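**Chamado: desumidificador Zornavik desliga sozinho com o reservatório quase vazio**
**Status:** resolvido (acho!)
**Local:** sala dos fundos, unidade Cenville

Oi, pessoal. Vou escrevendo tudo neste chamado mesmo, na ordem em que foi acontecendo, porque já expliquei a história por telefone duas vezes e nas duas esqueci metade.

O aparelho é o Zornavik de piso, o modelo com mangueira opcional (a gente não usa a mangueira, fica no reservatório). Liga normal, o ventilador gira, a água começa a cair, e lá pelas tantas ele apita, acende a luz vermelha de "cheio" e para. Só que cheio não está. Medi com jarra de cozinha na última vez: 600 ml. O reservatório leva muito mais do que isso, dá para ver a linha de máximo bem lá em cima.

Fico em cima desse assunto por causa da madeira. Em dezembro a sala fica um forno úmido, e a bancada é de ripa colada, que não gosta nada disso. No verão passado uma porta de armário empenou tanto que parou de fechar, e não quero repetir a dose com o tampo.
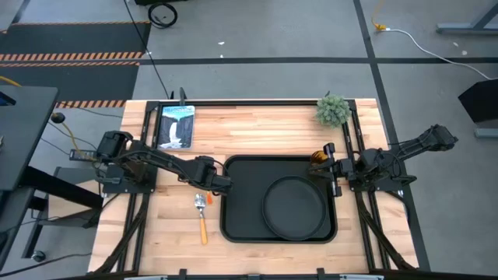 *O tampo de ripas claras, encaixado na estrutura preta de alumínio.*

**Primeira tentativa – o óbvio**

Tirei o reservatório, joguei a água fora, encaixei de novo. Voltou a funcionar e parou outra vez no mesmo ponto, com a mesma luz. Tirei da tomada, esperei 15 minutos como manda o manual, liguei. Mesma coisa. Aproveitei e lavei o filtro de ar, que estava um nojo (cinza, uma manta de pó), e o barulho melhorou bastante, mas a luz vermelha continuou.

**Segunda tentativa – código no visor**

No sábado fui lá cedo só para isso e segurei os dois botões da frente até aparecer o menu de serviço. Apareceu 299. Procurei no manual e a tabela de códigos não tem 299, pula direto. Liguei para a assistência da Arango, onde compramos, e o atendente foi simpático mas também não achou. Ele sugeriu restaurar as configurações de fábrica. Fiz, perdi o timer e a meta de umidade que eu tinha ajustado com tanto carinho, e o 299 sumiu do visor. Fiquei feliz por uma tarde inteira! Aí a luz vermelha voltou, sem código nenhum.

**Terceira tentativa – troca de lugar**

Li num fórum que piso torto engana a boia do reservatório. O piso da sala é de cimento e tem um caimento leve para o lado da porta, então fazia sentido. Levei o aparelho para o canto oposto, calcei um dos pés com papelão e conferi com o nível. Ficou retinho.

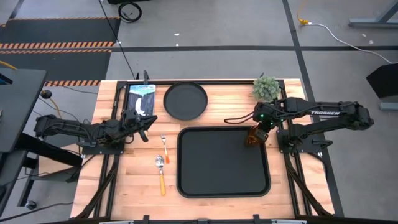 Melhorou um pouco, juntou mais água antes de apitar, mas ainda longe da linha de máximo. Nesse ponto eu já estava quase pedindo a troca, e a Arango já tinha me mandado o formulário de devolução (que pede a nota, o número de série e foto da etiqueta, a etiqueta que fica embaixo do aparelho, claro).

**Quarta tentativa – a boia**

Virei o bicho para fotografar a tal etiqueta e, com o reservatório fora, resolvi mexer na boia com o dedo. Estava presa. Ela corre num pininho de plástico e tinha uma crosta branca bem na base, imagino que calcário ou resto do produto de limpeza. Deixei de molho em vinagre com água morna, passei uma escova de dentes velha, enxaguei e sequei. A boia passou a subir e descer soltinha.

Importante para quem for repetir: ela tem um ímã pequeno encaixado do lado de baixo. O meu caiu na pia e quase foi pelo ralo. Tampem o ralo antes!

**Situação agora**

Rodou 5 dias seguidos sem parada falsa. Encheu de verdade, apitou na hora certa, esvaziei e segue. O papelão continua debaixo do pé, depois troco por um calço de borracha.

Pendências do meu lado:

- refazer o timer, que sumiu com a restauração
- comprar um higrômetro separado (vi um da Wosholm com preço razoável, alguém já usou?), já que não confio muito no número do visor
- responder à Arango cancelando a devolução

E uma pergunta para o suporte: o que quer dizer o 299? Se for coisa da boia, seria ótimo colocar na tabela do manual. Pode fechar o chamado, mas respondam essa parte, por favor – fiquei curioso de verdade.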